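Skusthorpe Badminton Club – Your Questions Answered

We get a lot of the same questions from people thinking of coming along, so we've tried to gather them up in one place. If yours isn't covered, do drop us a line through the contact form and one of us will get back to you, usually by the weekend.

When and where do you play?
Every Wednesday at the Samarakoon Hall, from half past seven in the evening until just before ten. The hall is on Imby Lane, behind the library, and the entrance is the side door with the ramp – the front doors are locked after six, which has had more than one new member wandering round in the drizzle, I'm afraid.

Do I need to be any good?
Not at all! We have people who played for their county years ago and people who last picked up a racket in the back garden. Everyone mixes in together for the first hour, and after that those who fancy a harder game tend to drift towards the far court.

What does it cost?
Your first 2 visits are free, so you can see whether you like us. After that it's £6 a night, or £109 for the whole season if you'd rather pay in one go and not think about it again. The season runs from September to the end of May.

What should I bring?
Something comfortable to move in, a bottle of water and a pair of indoor shoes with non-marking soles. The hall is quite strict about the shoes, and so are we. We keep a box of spare rackets by the stage, so please don't buy one specially before you've tried a few of ours.

Feathers or plastic?
Plastic on club nights, and feathers only for league matches. Plastic ones last far longer and cope better with beginners' mishits (and mine). We use yellow because it shows up nicely against the hall's rather gloomy walls.

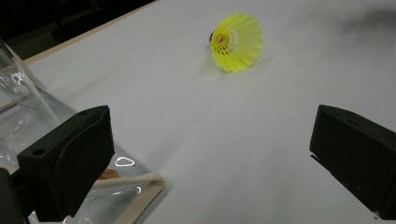
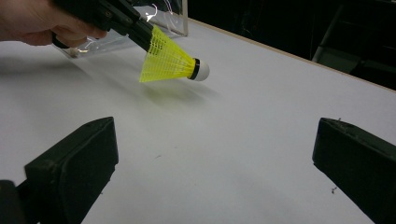 If you do prefer feathers, you're very welcome to bring your own, as long as the others on your court are happy to use them.

Is there parking?
There's a small car park at the back, but it fills up quickly when the choir is in. The Unard Road car park is free in the evenings and only a few minutes' walk.

Can my children come?
Over-twelves are welcome with a grown-up who stays in the hall. For younger ones, have a look at our Saturday morning page.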